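Notes on Folding Soft Garments

01/07/2026

Readers of these pages will be aware that the household linen has been under review since the spring. The towels are settled and the bedding is nearly so. The present entry concerns clothing with a pile: velour, fleece and similar soft fabrics, which the method set out in earlier entries did not serve well.

The difficulty lies in the waistband. Cotton trousers may be folded in half lengthwise, smoothed once and left. A plush garment with a gathered elastic waist does not lie flat in the same way. The top edge draws itself in, the cloth below spreads wider than the band, and any fold made in haste will have opened again by the time the drawer is closed. My former practice was to roll such items. I no longer recommend this, as the rolls take up more depth than a standard drawer allows. Mine measures 96 cm across and is shallow.
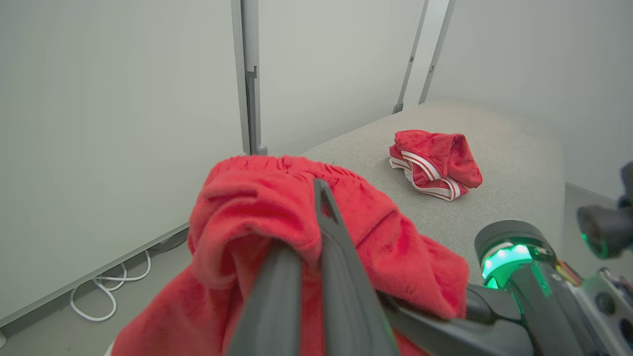 Photo: Sang Phan

The red shorts with the white side stripes, resting on the grey upholstery, have been folded loosely into a compact pile. The striped edge tends to curl, and I have stopped trying to prevent it. The second red piece, with the ruffled elastic at its upper rim, is the sort of garment to which the following procedure applies.

Lay the garment on a padded surface. A bare table allows the fabric to slide. Take hold of it just below the waistband and shake it once, so that the legs fall straight. Bring one side over the other, turn the hem up to the band, and fold once more. Do not press down hard, as the pile will mark.

Aileen Aquino wrote to ask whether the same procedure may be used for children's sizes. It may, with the last fold omitted. She also enquired about washing. I wash all red items separately at 40 degrees and dry them away from the radiator.

Storage remains under consideration. The fabric boxes from Kastovitz are a good width but lose their shape at the corners, and I have returned one of the two. Woollens will be dealt with in August, when the upper shelves are to be cleared.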